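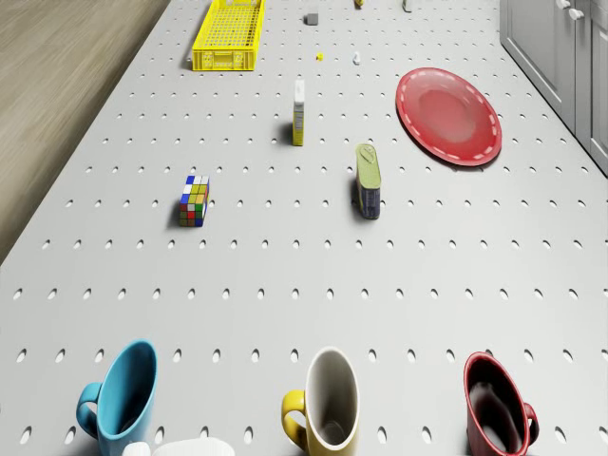 Our theater group in Kavlow will play a two-act drama in the spring, and the director wants to take out the intermission. The play is for a small cast: a mother, a grown son who left home and came back, and a doctor who knew him as a child. Act one ends when the son locks the door of the kitchen. Act two starts the next morning. The director says the audience must not get out of this kitchen, they must stay with the family until the end. I play the mother and I am not sure. In act two we stand side by side for a long time and talk forward, and from the balcony of the Nirside the three of us look like three mugs in a row seen from above, only tops and no faces. I am afraid that without a break people up there will stop listening before my last speech. Has somebody here tried to join two acts into one evening without a pause? I would like to know what happened to the play, and also what happened to the audience.

*lamplinden, first post in Stage & Script*

---

**oboe_street**

Welcome. First question is how long it runs. If it stays under two hours, I would do it with no fear. Above this you ask a lot from the knees of older people. We did a long one without a break at Hnatiuk Hall and you could hear the seats complaining all through the final part.

Second question, did you ask for permission? The intermission is often written in the text. Some writers don't care, some care very much.

---

**lamplinden**

It runs two hours and a little more at the moment, but we are still slow with the lines. The script comes from Getis and in it there is only the word "Interval" on its own line. I did not think about permission. I will ask the director if she wrote to them.

---

**tinfoil moon**

I disagree with your director and I will say why. The door is locked, lights out, and now the audience has 20 minutes to talk about it. They take sides! I have stood in the lobby in my coat just to listen. One person says the mother is a monster, another says the boy is not well and what else can she do. When they sit down again they have an opinion, and act two can break it. If you go directly to the next morning, they have no time to make this mistake.

A writer who puts the end of an act on a locked door wants this conversation. It is part of the play, even if it happens next to the coffee.

---

**oboe_street**

In my experience they talk about parking.

---

**tinfoil moon**

Then the first act was not good enough.

---

**grayfeather2**

Both of you have a point but I want to go back to the balcony, because this was the real problem in the first post and it was passed over. I have sat up there at the Nirside. The rake is very steep, and when an actor looks straight ahead you see hair. It doesn't matter if there is an intermission or not. For a long speech the actor has to find a reason to lift the eyes. At the Nirside there is a clock on the back wall, over the balcony door. I would give this clock to the mother. She is waiting for morning, it is natural that she looks at it.

Also I would not stand three people in one line for so long. Let the doctor sit. When he is low, the other two have a reason to turn.

---

**lamplinden**

The clock is a very good idea, thank you. I tried it yesterday evening with the first half of the speech and my voice also went up with my eyes, so it helped two things.

About the doctor: he cannot sit, the director has taken away all the chairs. It should be a kitchen with no comfort. She wants everything pale and bare, with hard light from directly over us and no corner where the son can hide. At the beginning I thought it was cold. Now I think it is right for the play, but it is heavy for the actors, and one more reason why I wish for a pause. 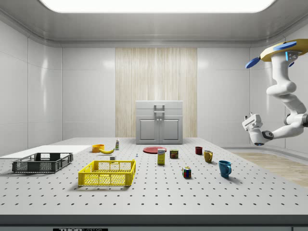

**marrowpine**

No chairs and no break, for more than two hours? Your director should stand in the place of the doctor for one whole run and then decide.

I work with lights, so let me add the practical part. If you cut the intermission you still need to show that a night has passed. With hard light from above you have very little to play with, because any change looks like an error. We had this once and the solution was to take 4 minutes for the change. Very slow, from white to something more blue and back to white. The actors stayed on stage and did nothing special. People understood that it was night. It was also a rest for the ear, almost like a small intermission, but nobody could leave.

---

**tinfoil moon**

I could accept this. Four minutes of silence is long, though. With 200 people in the room somebody will unwrap a candy.

---

**marrowpine**

Yes, they will. It did not destroy anything. In silence the mother can hear a candy too.

---

**oboe_street**

Careful with one thing. If the mother stays on stage the whole night, she has seen everything the son did. Is there not a line in act two where she asks him what he did with the pills? I know this play a little, I prompted it years ago. If she watched him for the whole night, the question becomes false, or it becomes a trap. It changes who she is.

---

**lamplinden**

You are right, the line is there. She says, "What did you do with them, in the night?" Until now I said it like a person who really doesn't know. If I was standing there and I know, then I am testing him. I need to think if I like her when she does this. I think maybe I do, and I also think the director will be too happy about it.

---

**grayfeather2**

Or you turn your back to him during the change. Then the audience saw it and you did not.

---

**lamplinden**

This is simple and I can propose it. The back to the son, the eyes on the clock.

Small update: the director did not write to Getis. She will do it now, and until we have an answer we rehearse both versions. If they say no, we have an intermission and tinfoil moon can come and listen in our lobby.

---

**tinfoil moon**

I will bring the coat. When do you open?

---

**lamplinden**

In April, if the lines are learned. Mine are, the doctor's are not.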